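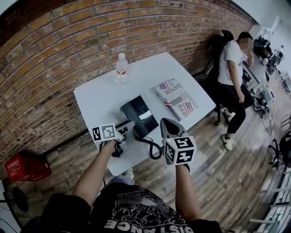 Re: Sourdough drying out in the second rise

From: Mirjam Eder
To: Stusel bread list
Date: 1st May

> I've been baking from the Hashemi starter since January and I love the
> flavor, but my loaves keep getting a leathery skin in the second rise.
> I cover the bowl with a dish towel like my grandmother did. By the time
> I go to shape, the top is so tough I can barely score it, and then it
> tears open down one side in the oven. I use 700 grams of flour, and the
> water is whatever the recipe in the Stusel booklet says. Is my
> kitchen too dry? Should I be adding more water? I'm a bit
> discouraged, to tell you the truth.

Please don't be discouraged! I had that same leathery skin for most of my first winter with this starter, and I nearly gave the whole jar away to my sister-in-law, who would have let it die on the windowsill next to her African violets.

I don't think it's the water. Your flavor is good and you're getting a decent rise, so I'd leave the dough itself alone for now. It's the dish towel. I know, I know, my mother used one too, but she baked in a steamy kitchen with a pot of something going on the stove all day long, and I bake in a house with forced-air heat that cracks my knuckles. A dry towel just drinks from the top of the dough. You can wet it and wring it out well, which helps for an hour or so and then you have to remember to do it again (I never do). What finally worked for me was one of those cheap elastic bowl covers, the kind that look like a shower cap. Mine came from Clunico and I've had it so long the elastic is going on one side, so now I put a dinner plate on top of it as well.

If you proof in a basket, slide the entire basket into a big plastic bag, blow a little air into it so it isn't lying on the dough, and tie it shut. I do this when I leave the loaf in the fridge overnight. Refrigerators are terribly drying, worse than the heat in my house, and I lost a beautiful rye that way last year when the bag came open behind the milk.

About the tearing, I suspect that goes away once the skin does. The loaf wants to open somewhere, and if your blade only scratches the top it will pick its own spot. But do score deeper than feels polite. I used to make these timid little marks, and then a lady at the Indico bakery let me watch her for a morning and she went in like she was opening a letter. One long cut, a little off center, blade held low. I came home and did 2 loaves like that and they both opened right along the line, and I was so pleased I took one next door while it was still too hot to slice.

If you already have a skin and you're about to bake, brush it with water, wait a few minutes, and brush it again before you cut. It won't be perfect but you'll get supper out of it.

Let us know how the next one goes, and tell us what you're baking in, too. I have opinions about lids.

Warmly,
Mirjam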